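Sasell Delivery Robots: Progress Report to the Ernport Employment Fund
Prepared by Gülizar Kahraman, Project Manager, Brimano
30 October 2018

The project has now completed its second stage. The pavement robots were tested over 152 simulated delivery routes before any change was made to the couriers' rounds. Route planning staff set each start point and reviewed every stop the software could not resolve – mostly at street corners and crossings.

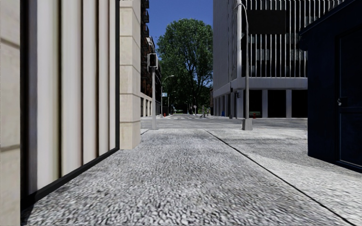
Of the 27 couriers employed at the Majimbun depot, two have moved to full-time route supervision. Both were given paid training and keep their previous grade. The remaining couriers will continue on foot until January, when the shortest rounds are due to pass to the robots. No posts have been removed.

Staff have raised two concerns. The first is the loss of the early shift allowance, which is still under discussion. The second is screen work: supervisors reported tired eyes after long review sessions, and a break is now taken every hour. Ilaria Caruso, who represents the couriers, has asked that handover notes be kept on paper as well, and this has been agreed.

Spending on training stands at 1890 euros, within the agreed budget. The revised shift plan will be sent to the Fund once the allowance has been settled.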